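Two arms, one rail
A shared workshop in Stotham has spent the spring teaching a pair of robot arms to work on the same thing at the same time

July 6, 2021

The unit that houses the Wasolach workshop used to be a tyre store, and on warm days it still smells like one. Members pay a monthly fee for a key, a shelf and the use of whatever is plugged in. Most come for the lathe or the laser cutter. Since May, a small group has been coming for the enclosure at the back, where two robot arms share a table.

The project is called Parkuvus, a name left over from a boat that one of the group never finished. It has 10 regular members, two of whom had worked with industrial robots before. The rest include a piano tuner, a retired bus mechanic and a student who joined to mend a bicycle.

The arms were bought second-hand as a pair, with one controller between them. Getting them through the door was the easy part. The first plan was to bolt each one to its own stand, a metre apart, and measure the gap. The group did this carefully, wrote the number down and entered it into the software. It was right for one evening. Somebody leaned on a stand, and the next morning the left arm was reaching for a point several millimetres from where the right arm believed it to be.

For one arm working alone, a few millimetres can often be lived with. For two arms holding the same small object it is a serious problem, as each one pulls the part towards its own idea of the centre. The group lost several test pieces that way and bent a gripper finger.

The answer was to mount both arms on a single long rail, fixed down at the front of the table. If the table is knocked now, both arms move together and the distance between their bases stays the same. The rail came from Kazemi, a machine dealer on the other side of town, who had it listed as scrap. It cost £31 and took two people most of a Saturday's worth of scrubbing, spread over several evenings, before the old grease was gone.
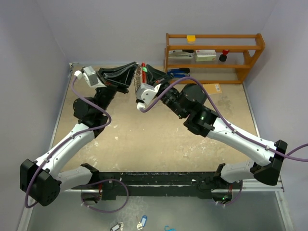

Cabling took longer than anyone had planned for. A wrist can turn a long way in either direction, and a cable that is tied down too tightly will either stop it or be torn out of its socket. Tied too loosely, it catches on the elbow. The group's first attempt used short plastic ties every few centimetres and failed within an hour. They now leave generous loops at the joints, and before any new program is run at speed, one person runs it very slowly while another watches nothing but the cables.

The walls were the cheapest part of the job. They are painted in a pale colour from a tin already on the paint rack, and they keep elbows, coats and curious visitors out of the arms' reach. They also cut down the shadows that had been confusing the vision software, a benefit the group had not thought of until the second coat was dry.

The task they have set themselves is a simple one to describe. One arm picks up a part, brings it to the middle and holds it out; the other takes hold as well, and the first lets go. People do this all day without thinking. On the machines it comes down to timing. Let go too soon and the part falls. Let go too late and the two motors strain against each other until one of them shuts down.

By the end of May the group had logged 181 attempts in a paper notebook, with a column for what went wrong. Early pages mostly say "dropped". Later ones are more varied: "gripped the wrong end", "stopped half way", "good, but slow". The bus mechanic wanted the notebook, on the grounds that a fault written down by hand is one you remember.

There is no product at the end of this, and the group has turned down one offer to demonstrate at a trade evening. The next job is a better set of gripper fingers, to be cut from rubber sheet, with a softer face for thin parts. After that they want to try a task where both arms keep hold throughout, such as twisting a lid off a jar. The jars have already been collected and are in a crate under the lathe.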